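Two-arm towel folding: second fold drifts, left gripper drops the corner
Posted in Arms and Grippers, 2025-01-11

Tirta Ismail

Two-arm build in a shared workshop. Both arms are bolted to the ends of one table, each with a parallel gripper and soft fingertip pads. Controller is a Birkance board running a 500 Hz loop. Task is folding hand towels into quarters. The table height is fixed and the tabletop is bare, with no mat.

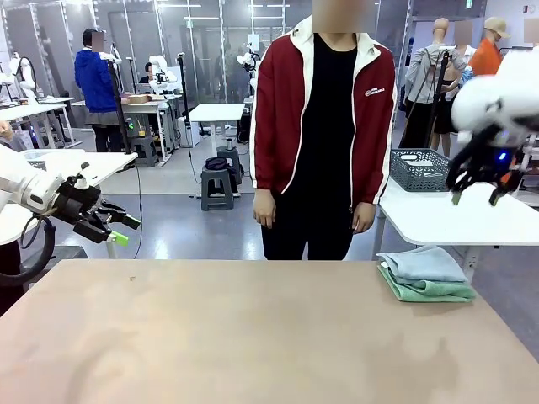

The first fold completes. On the second fold the left gripper closes, lifts, and the corner slides out before the arms reach the midpoint. When it does hold, the finished edge is skewed by up to 8 mm. I have replaced the pads and re-run the joint zero procedure. Grip force is at the Gonov default. Log from run 532 shows the left jaw reporting fully closed with no object detected, although the corner was between the fingers at that point.

What should I check next, the force setting or the calibration between the two arms?

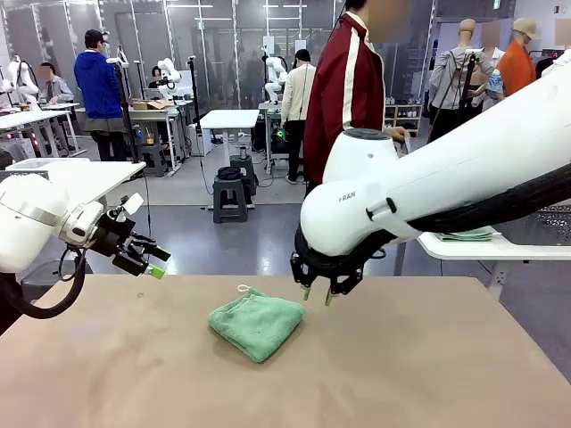 Edit: the arms were zeroed separately, each to its own base. There is no shared reference point on the table. The towels are microfiber and the pile is thick enough that the surface height changes with every fold, so I teach the grasp height again for each layer. Some have a hanging loop sewn at one corner, like the mint-green one, and I have not been excluding that corner as a grasp point.

Wilma Geddes

Calibration first. Two arms zeroed to their own bases will agree only as well as the bases were mounted. Mark a point near the center of the table, touch it with each arm in turn, and record the difference in x, y and z. Repeat at two more points, not in a line with the first. If the difference is constant, it is an offset and you can enter it. If it changes from point to point, one base is rotated or not level.

The jaw report is a separate fault. A single layer of compressed microfiber may be below the detection threshold. Lower the threshold before you raise the force. Too much force on soft pads makes them roll outward and eject the fabric.

Skip the loop corner. Rotate the towel so the loop is on the side that stays down.

ditaseck_user

had same thing on mine, turned the force up and it was fine. mine were tea towels though so thinner. also check the cable isnt pulling on the wrist when the arm is stretched out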